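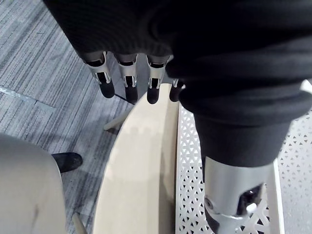

Four fingers, black tips, knit cuff

From: Dwynwen Mathias
To: brick-builders list
Date: December 19, 2020
Subject: Re: Craddock castle set, worth the shelf?

Emiko Miyazaki wrote:
> Has anyone built the big Craddock castle yet? The box says 1,000
> pieces and I'm wondering how many of those are the same gray
> wall brick. Also, do the Basta minifigs fit on the battlements,
> or do they fall into the moat like last time?

Emiko,

I finished mine last night, so my thumbs and I can report. I stopped counting wall bricks at 300, which was bag four. If you enjoy stacking gray on gray, you will have a lovely August, and probably September too.

The gatehouse is the best part. The drawbridge works off a string and a small drum, and it only jams if you look at it. Steps 65 and 66 are printed in the wrong order in my booklet, so check before you press the tower roof on. I got to take mine off with a butter knife.
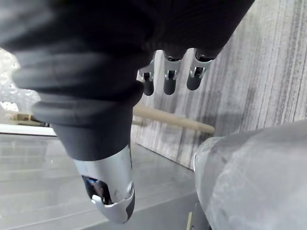

Three silver joints below the gray fabric

Basta figs do stand on the battlements, as long as they leave their capes at home. The Fluvusell knights are a hair too wide in the foot and go over the side. I lost 2 of them to the moat and have left them there as a warning.

Is it worth the shelf? I'd say yes at the Pravidus sale price and no at full price. The stickers for the banners are crooked on the sheet, so please don't write to tell me I put them on crooked. I also did that.

Does anyone have a spare portcullis? Mine came with three halves.

Dwynwen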